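## 4. Evaluation of the Votell two-arm kit
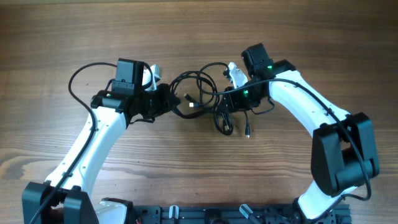

The Votell kit is sold by Elis as a complete package for small labs that want to record two-handed tasks without building their own hardware. We bought one unit at list price and had no contact with the vendor beyond ordinary support email. The questions in this section are narrow. We wanted to know how long the kit takes to set up, how well the two arms hold their calibration, and whether cable handling, one of the tasks shown in the sales material, can be done at a useful rate.

### 4.1 Setup

Assembly followed the printed manual except for the wrist wiring, where the manual and the parts did not agree. Support sent a corrected page the next day. Both arms were clamped to the same edge of a wooden table and were not moved again until the end of the study. Ardalan Salehi ran the calibration routine before each block of trials. He wrote down the joint offsets by hand, as the software supplied with the kit does not save them between sessions.

### 4.2 Task and procedure

The main task uses a coiled black cable with connectors, placed between the two grippers (Figure 3). The operator must take hold of the coil from both sides, open it, and lay the cable out so that no strand crosses another. A trial ends when the cable is flat or when the time limit is reached. Dropping the cable does not end a trial, but each drop is logged.

**Figure 3.** The two arms of the Votell kit at the cable coil, left and right grippers facing each other.

We collected 1,080 trials at our Ciltadville site. Of these, 108 were set aside for testing and were not used to train the baseline policy. The baseline is the Hakim controller with its default settings, trained for 2,000 steps on the remaining trials. We did no tuning for this task.

### 4.3 Observations

Calibration drift was small in the shoulder joints and larger at the wrist. The operators could correct for it by eye, but the learned policy could not, and many of its failed grasps closed just short of the cable. Running the calibration routine again between blocks reduced the problem without removing it.

The arms' own cables were a second source of trouble. They hang in long loops outside the links, and when a gripper works close to the table a loop can come down over the object being handled. Black cable on black cable also made the video hard to label. We now ask annotators to mark the connectors first and follow each strand from there.

Gripper force was enough for every cable we tried. Fine control at low force was poor, and thin strands often slipped when both grippers pulled at once. The vendor lists softer finger pads as an option, which we did not test. Results for the held-out trials are given in Section 5.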